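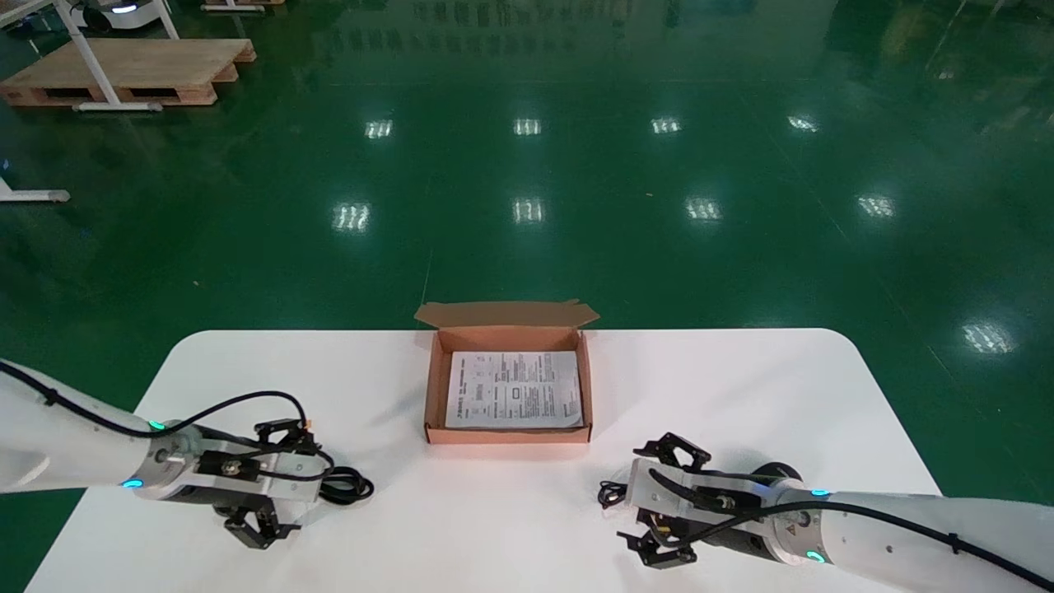

Barış Yurt

Renting out your spare room in Doltulwood: your questions answered

I have been letting the back bedroom of our house for a good few years now, and since the last village newsletter went round I've had a lovely pile of notes through the door asking how it all works. I've put the ones that come up most often on one page (last looked over in July 2024), and I do hope it saves somebody a bit of worry.

Do I need to tell anyone before I start?

Yes, and please do it early. If you have a mortgage, ring your lender first, and if you rent, you'll need your landlord's permission in writing. Then tell your home insurer. Mine was perfectly nice about it but wanted to know how long each guest would stay, whether they'd have a key and whether the bedroom door had a lock on it, so have those answers to hand before you pick up the telephone.

How much should I charge?

I charge 100 pounds a week, bills and breakfast things included, and I've never had trouble filling the room at that. My neighbour Taner Dursun charges rather more, but his has its own shower and looks out over the Tekin orchard, and I'd pay extra for that myself! Have a look at what else is going nearby, think about what you'd be happy to hand over for your own room, and start a little under it until you've had a few guests through.

What do people really want in the room?

Less than you'd think. A decent mattress, a lamp they can reach from the bed, curtains that keep the light out and somewhere to hang a coat. 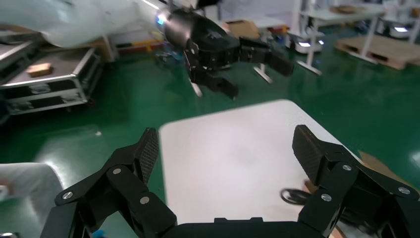
I'd add a kettle and two good mugs, because a guest who has just come off the late bus from Cukport doesn't always want to make conversation in your kitchen, however friendly you are. A small folder is worth the trouble as well. Mine has the heating explained, the wifi password, bin days, and the number for the Jokach taxi people, who are the only ones who'll come up the lane after dark.

Should I ask for a deposit?

I do, and I ask for two weeks' rent. I've only kept part of one once, over a scorched ironing board cover, and we stayed on good terms. Write down what's in the room on the first day and both sign it, and send the deposit back promptly when they go.

What about lodgers who bring a lot of things with them?

Ask before they arrive, kindly but plainly. We had one dear man turn up with a cello, a bicycle and more books than we own ourselves. We found a home for all of it, though the landing was a squeeze until August. Agree where bulky things will live and which shelf in the fridge is theirs.
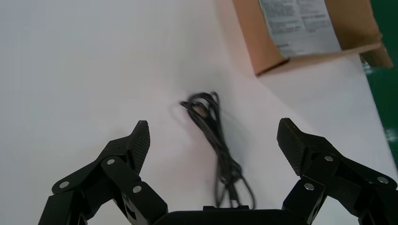

How do I ask someone to leave?

Sit down with them over a cup of tea and give them the news face to face, then put the date in a letter so you both have it. I give four weeks whenever I can. Check what your written agreement says first, and if things have turned sour, get proper advice before you do anything about the locks.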